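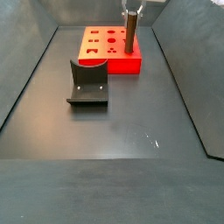
What age is a shape sorter good for? Most children can start on the round hole soon after their first birthday, and a block with harder shapes will keep them busy into preschool.

May 20, 2024
By Aaliyah Fortin

LESTSIDE – The toy lending room on the lower floor of the Lestside library will add a new shelf of shape sorters in June, along with a repair bench where families can bring in sorters that have lost their pieces.

The shelf will be stocked by Zeleke, a small toy workshop that has made puzzles and sorting blocks in Lestside since 2000. Families with a library card will be able to borrow a block and its pieces for three weeks at no charge. The workshop is also selling its newest sorter, the Drenis, for $32.

Shape sorters were the most requested item in the lending room last winter, according to the library, and also the item most often sent back incomplete. A block with a piece missing is usually pulled from the shelf until a match can be found. Seven of the library's old sorters are sitting in a closet for that reason.

"The block never wears out," said Torbjørn Ljungberg, who runs the workshop. "What goes is the little pieces. They go under the car seat, or in the heating vent, or the dog has them. Then the parents think the whole toy is finished."

Under the new arrangement, each borrowed sorter will come in a drawstring bag with a card that shows the outline of every piece at full size. Parents can lay the pieces on the card before they return the bag. If one is missing they are asked to write that on the back of the card, and the workshop will cut another. There is no fine for a lost piece.

The outline cards are being printed by Skiltider, the sign shop on the other side of the library parking lot. Skiltider also made the labels for the shelf, which sort the blocks by how hard they are. The easiest have a round hole and a square one. The next step up brings in ovals, slots and arches, and the hardest group has shapes that will go in only one way around.

Ljungberg said people tend to guess wrong about which shapes give children trouble. The circle comes first for nearly every child, he said, as it fits no matter how it is turned. A square is harder, and a long thin slot is harder again, even though it looks simple to an adult. Arches cause the most complaints. A child will often have the arch over the correct hole but upside down, and will push on it for a while before trying another hole altogether.

"They had the right answer and they leave it," he said. "You want to reach in and turn it for them. I would wait a bit."

He suggests that parents of younger children put out two or three pieces at a time and keep the rest in the bag. Pieces that are too close in size can be saved for later. If a child is more interested in taking pieces out than putting them in, he said, that is fine too, and pegs are good for it – they are easy to grab and they stand up where a small hand can get at them.

The library is asking borrowers to wipe the blocks down with a damp cloth and let them air dry before they go back in the bag. Blocks should not be put in the dishwasher or left to soak. Crumbs in the holes have been a problem with the older sorters, and a dry toothbrush will get most of them out.

The repair bench will be set up beside the checkout desk in the lending room. It is meant for sorters that families already own, whatever the maker, and there is no need to have bought the toy in Lestside. Owners should bring the block itself and any pieces they still have. Ljungberg will measure the empty holes, trace them, and take the tracing back to the workshop. A replacement piece costs $8, and most will be ready within two weeks. Pieces for the library's own collection are being made free of charge.

Some blocks can't be helped. If a hole has cracked or a corner has broken off, the workshop will not patch it, and it will not make a new piece for any hole so small that the piece could be swallowed. Ljungberg said he gets asked for those fairly often, mostly for older puzzles that were handed down from grandparents. He recommends keeping them on a high shelf until the youngest child in the house is past the stage of putting things in the mouth.

Replacement pieces will not always match in color. The workshop keeps red, yellow, blue and plain on hand and can mix other shades for a larger order, but not for a single piece. Several parents at a tryout held in the lending room this spring said they didn't mind. One mother had already been using a bottle cap in place of the round piece from her son's sorter, and asked whether she could get a square to go with it.

The lending room will also put out a sorter on the low table by the window for children to use while they wait. The library had stopped doing this when pieces kept leaving in pockets and strollers. Staff will now keep the spare pieces behind the desk and put out new ones as needed.

Sorters on the new shelf can be reserved at the checkout desk or by phone starting the first week of June. The limit is one sorter per card, though a family may swap it for another as soon as it is returned. Blocks from the hardest group are in short supply, and anyone who wants one may have to wait.

Families who have pieces but no block are welcome to drop them in the box next to the return slot. Ljungberg plans to go through the box once a month and see whether anything in it fits the sorters in the closet.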